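Handout for Session 4. Read before the seminar on Monday. Bring your notes from the Cundel reading as well.

# When part of the job moves: automation at a packing site

## The case

Savotetti packs gift hampers and bread baskets for hotels and small shops. The site at Wollasel employs 56 people, most of them on the packing floor, with a smaller group in goods-in and dispatch. In April it started using robot arms for one stage of the work: taking items out of supply baskets and placing them on the packing table, and clearing the baskets afterwards.

The arms came through an integrator, Thorlacius, which also ran the first training days. Lionel Marchal, who had been shift lead on the packing floor, became cell lead. His pay grade did not change until later, and we will come back to that.

We use this case because it is small. Few jobs were lost, there was no dispute, and the local paper did not write about it. Most automation at work looks more like this than like the car plants in the older textbooks.

## Jobs and tasks

Keep the distinction from Session 2 in mind. A *job* is what a person is hired to do. A *task* is one piece of it. Machines usually take over tasks, and what happens to the job depends on how the remaining tasks are put back together.

Before the change, a packer at Wollasel did all of the following in a shift:

- fetched full baskets from the rack
- took the items out and checked them by eye and by touch
- packed the hamper to the order card
- returned the empty baskets
- swept down the table

The arm now does part of the second task and some of the fourth. Everything else is still done by hand. Checking is the awkward one. Packers used to notice a soft loaf or a cracked jar while lifting it, without treating this as separate work. Once the lifting moved to the arm, checking had to be named, given a place on the line and given to somebody. It went to the person standing beside the cell.

## What changed for the people there

**Pace.** Packers used to set their own rhythm and often worked in pairs, one fetching while the other packed. The person next to the cell now works to the arm's cycle. Several people said the work was lighter on the shoulders and harder on the attention.

**Talk.** The paired working has mostly gone. New starters learned the order cards from whoever they were paired with, so training now has to be timetabled. Management had not planned for this and added 3 hours of it per starter in the second month.

**Skill.** Cell operators learned to restart the arm, clear a stop and teach a new pick position. Marchal argued that this was skilled work and should be graded as such. The firm's view was that it replaced other skills of the same level. The grade was raised for leads only.

**Hours.** Total hours on the floor fell by some 33 a week, taken mainly from agency shifts. Permanent staff kept their contracts. When you weigh up the effect on employment, decide whether you count the agency workers, and say so in your answer.

## The basket problem

Baskets are a good example of a thing people handle without thinking and machines find difficult. A person tips one, looks in and feels along the bottom. An arm has to get its fingers past the rim and down to the floor without catching the weave, and its wrist camera has to tell an item from the pattern behind it. Light coming through gaps in the weave can be mistaken for something small and pale lying inside. A side wall in shadow can hide something that is really there. 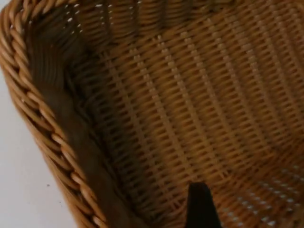
*Fig. 1. Wrist camera view into an empty woven basket, with the tip of one gripper finger at the bottom.*

Compare the shaded wall beside the rim with the bright floor of the basket, and note the small white gaps in the weave at the top and lower right.

At Wollasel, "basket empty" became a decision that someone had to own. In the first weeks the arm stopped and asked whenever it was unsure, and the operator walked over to look. Later the operator could answer from a screen. This saved walking, but it also meant one person could be asked to cover two cells, and from the summer that was the normal arrangement.

## For discussion

1. Which of the packers' original tasks was the hardest to describe before the arm arrived? Why might that matter when pay is discussed?
2. Was moving the "basket empty" decision to a screen a change in the task, in the job, or in both?
3. Marchal had no part in choosing the system but was made responsible for it. What would you have wanted settled before he agreed?
4. Cundel argues that staff should see a trial before layout is fixed. What could packers have pointed out at Wollasel?

## Written work

Choose a workplace you know. List the tasks in one job there, mark the ones a machine could take over, and write one page on who would pick up what is left. Hand it in at the start of Session 5.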